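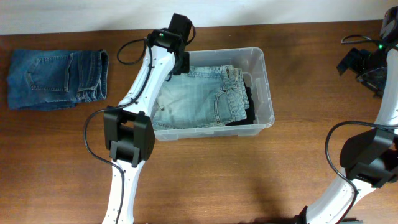

Denim cell, both arms over the table. Dark pair on the left, light pair in the bin.

Home | Questions | Unanswered | Tags | Log in

Cable loop on left arm catches when it lifts out of the bin

Asked by Krum Stan, 10/06/2019

I look after a two-arm cell that puts folded jeans in a clear plastic bin. The cable runs from the gripper down the outside of the left arm in an open loop. On 3 lifts out of 14 yesterday the loop snagged on the joint housing and the arm stopped with a following error. Clearing it and re-homing gets it going again. The green light on the gripper stays on the whole time, so I don't think it is losing power. Should I shorten the cable or tie it to the link? I have Dusora hook-and-loop straps and a bag of zip ties.

2 answers

Guilan Mao
Don't shorten it. The wrist needs that slack at full twist and you will pull the connector out. Power down, move the arm by hand to both ends of the wrist travel, and see where the cable goes tight. Strap it to the upper link just short of that point, then again below the joint housing, and leave the loop free between the two straps.
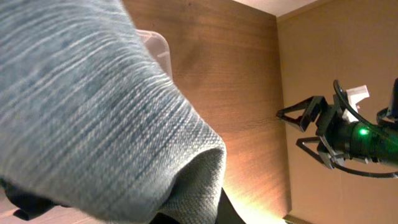 Check the other arm while you have the power off. Ours at Skemwood had the same loop on both sides and only one ever snagged, but the second one had a worn spot on the jacket when we looked. Use the straps – zip ties get pulled too tight and cut in. Then run it at low speed for five cycles before going back to normal.

ogilvie_2
had this in January, turned the lift speed down and it went away mostly. never did find out why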